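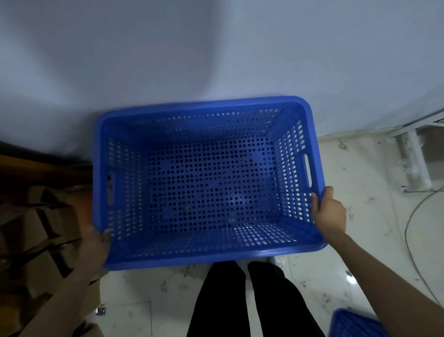 Why do baskets have holes?

Many storage baskets are made of plastic, and their sides and floors are full of small openings. Each opening has work to do.

Holes let air move through the basket. Damp things, such as bath toys, dry more quickly when air can reach them. Holes also let water drain away.

A basket with holes needs less plastic than a solid one, so it is lighter to carry. The larger openings at the ends are handles -- fingers fit through them.

Crumbs and dust can still collect inside. Ask an adult before you rinse a basket, and let it dry before putting anything back.

Stillwood Children's Library, Home and Materials series, sheet 32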